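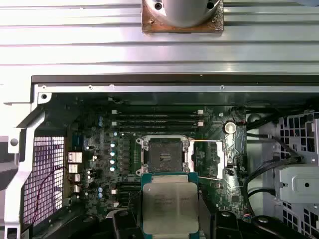 Sioned Bowen: The roll call export for the House veto override vote is short again. The House has 100 members and the CSV has 59 rows. The Senate file for the same bill is complete at 49. We publish the member-by-member table from this file, so please don't close this as a display problem. The totals on the vote page are right.

Status: Open
Priority: High
Component: Benditz vote tracker, export module
Assigned to: Tomos Gape

Confirmed. Same result from the web form and from the scheduled job. Row count doesn't change with the browser, the date range or the sort order. Vote records in the database are complete for both chambers, so the loss happens between the query and the file.

Compared the exported rows with the member list. Every missing member has a district label that starts with "HD-". Every member who exports correctly has the older form, "House District", spelled out. The Senate labels are all in the older form. 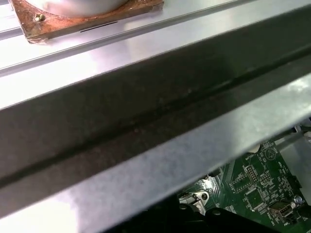
Posted by Tomos Gape, 11 August 2018

Traced the label change to the Clemitz import. The import was run to add the 2 members who were sworn in after the special elections, but the source file held more than those records and it overwrote the label field wherever it found a newer version. The export joins votes to members on the label text. No match, no row, and no warning in the log.

Steps taken so far:
Stopped the scheduled export.
Pulled the override vote file from the public download page and put up the PDF of the House journal in its place.
Ran the query by hand with the join switched to member ID. All 100 rows came back.
Checked party and county fields on the hand-run file against the journal. No differences.

Édgar Pacheco: Does this touch committee votes? We have a hearing summary going out on the redistricting bill and it uses the same download.

Tomos Gape: Yes, if the committee has House members on it. Joint committees will come out with the senators present and some House members gone. Hold the summary until the patch is in, or use the journal.

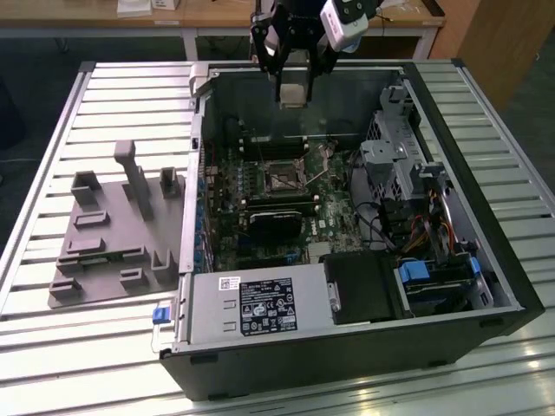
Desktop tower on its side, side panel removed

Patch is on the Horrocks test server. Changes:
Join uses member ID for floor votes and committee votes.
Export fails with an error if the row count differs from the vote record.
Label field is now display only.

Baltasar Figueroa: Tested floor votes for the whole session, both chambers. Counts match. One cosmetic item: the two label styles are mixed in the district column, so sorting by district puts the "HD-" rows after the others. Opened as a separate ticket.

Sioned Bowen: Override file looks good on my side. Can the older files be rebuilt, or only new ones? Anything exported after the import is suspect.

Tomos Gape: Rebuild is queued for every file written after the import date. Files from before it aren't affected. Leaving this open until the rebuild finishes.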